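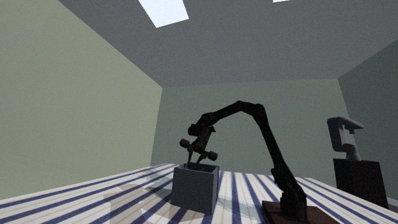 Reconcile Before You Migrate

Small firms that change accounting software usually plan the change backward. They choose a go-live date, book the training, export the old ledger, and leave the bank and supplier reconciliations for whoever has time afterward. I think the reconciliations should come first, and that a consultant who agrees to start without them is doing the client a disservice.

The usual objection is cost. Clearing old items takes staff hours, and the owner has already paid for the new license. Why spend money tidying a file that is about to be retired? The answer is that the file is not retired. Its balances become the opening balances of the new one. An unmatched supplier payment from two years ago goes across as an open credit, and from then on it appears on every aged payables report. In the old system somebody remembered what it was. In the new one it has a new reference number and a conversion date, and the memory is attached to neither.

I worked on the move at Drikier, a parts wholesaler with 13 users and two warehouses, one at Wondside and one on Trirkgate. The trial balance agreed to the cent on the first attempt. Everyone took this as proof that the conversion was sound. A trial balance only shows that debits equal credits. It says nothing about whether the receivables control account agrees with the customer list, and at Drikier it did not. The Trirkgate branch had been posting deposits straight to the control account by journal, with no customer code. The import routine accepted the journal totals and dropped them into a suspense customer. Sorting that out took 8 working days after go-live. Most of that time went on looking up old remittances in a system that was by then read-only.

The same work done beforehand would have been shorter. Reports still ran, entries could still be corrected at source, and the branch clerk could have been shown the right posting screen before the habit moved with her.

My preferred order is plain. Reconcile bank, receivables, payables and sales tax to the end of a closed month. Lock that month. Clear or write off anything older than the firm's own policy allows, with the owner's signature on the list. Then export, load, and compare the subledgers line by line, with the trial balance last. If the subledgers agree, the trial balance will rarely surprise anyone.

Vendors tend to advise a parallel run instead, typically for 3 months. I am not against it for payroll. For general ledger work in a small office it means entering everything twice with the same staff, and by the second month one of the two sets is being neglected. Differences between the sets then get blamed on the software when they are keying errors.

There is a fair case on the other side. A firm whose old system is failing, or whose support contract is about to lapse, may have no closed month to wait for. In that case load the opening balances in summary, keep the old file reachable, and give the reconciliations a deadline of 30 days with one person responsible for it. I would still write into the engagement letter that the opening balances are provisional until that work is signed off.

Kurtuluş Ledger Services | Contact | Copyright, all rights reserved | Back to top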